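Metal-framed window

A metal-framed window is a window in which the glass is held by a surround of aluminium, steel or, less often, bronze. The type is common in offices, workshops, schools and blocks of flats, and since the later twentieth century in houses as well.

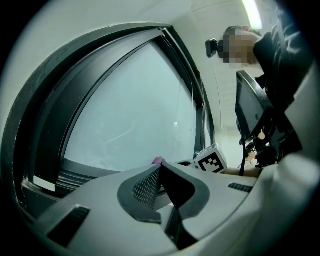
Aluminium is the usual material in new work. It is light, does not rust and can be extruded into long hollow sections, which are cut to length and joined at the corners with screws or crimped cleats. Steel is stronger for the same thickness and allows a narrower frame, but it has to be galvanised or painted and kept that way. Bronze is mostly found in banks and older public buildings.

Parts

The outer frame is fixed to the wall. Its upper member is called the head, the sides are the jambs and the bottom is the sill. An opening window has a second frame, the sash, which carries the glass and closes against the first. Seen from indoors, the outer frame, sash and glazing bead often read as a series of bands, each set a little further back than the last. A rubber or silicone gasket runs between the bead and the glass. Drainage slots in the lower members let out any water that gets past the outer seal.

Makers often fix a small label to the frame giving the glass type, batch or order number. It is worth leaving in place, as replacement panes can be ordered from it.

Colour and finish

Aluminium frames are either anodised or powder-coated. Anodising thickens the natural oxide layer on the metal and gives a limited range of colours, mainly silver, bronze and black. Powder coating is sprayed on dry and baked, and can be almost any colour. Charcoal and other dark greys became popular in domestic work in the 2000s and remain so. Dark frames absorb more sun than pale ones, and long runs need expansion joints to allow for movement in the metal.

Glass

Clear float glass is the most common infill. Where privacy or softer light is wanted, the pane may be obscured by acid etching, sandblasting, a patterned roller or an adhesive film. Laminated glass can also be made with a white interlayer, which gives a milky appearance and spreads daylight more evenly through the room. Film is the cheapest of these and the only one easily added to an existing window, though it scratches and may lift at the corners.

Double glazing is now general in colder districts. Metal conducts heat well, so a plain metal frame can collect condensation in winter even when the glass stays clear. A thermal break – a strip of plastic joining the inner and outer halves of the section – reduces this.

Cleaning

Frames are wiped down with warm water and a mild detergent, then rinsed. Abrasive pads, caustic cleaners and strong solvents damage both anodised and powder-coated surfaces. Grit should be brushed or vacuumed out of the sill first, as it will otherwise be dragged across the finish.

Glass is washed after the frame. Streaks are usually left by too much detergent, a dirty cloth or a pane that has dried in direct sun. Smudges at hand height are mostly skin oils and come off with a little diluted methylated spirits, which should be kept away from film and gaskets. Etched and sandblasted faces hold grease more stubbornly than smooth glass and may need a second wash.

Survey at Cumley

Jarosław Marciniak surveyed the windows of the former Sadowski works at Cumley before the building was refitted. His report, dated 02/07/2022, recorded 229 metal frames, of which 25 had seized hinges or failed corner joints. The rest were cleaned, fitted with new gaskets and kept.

See also

Casement window
Curtain wall
Glazing bead
Powder coating
Thermal break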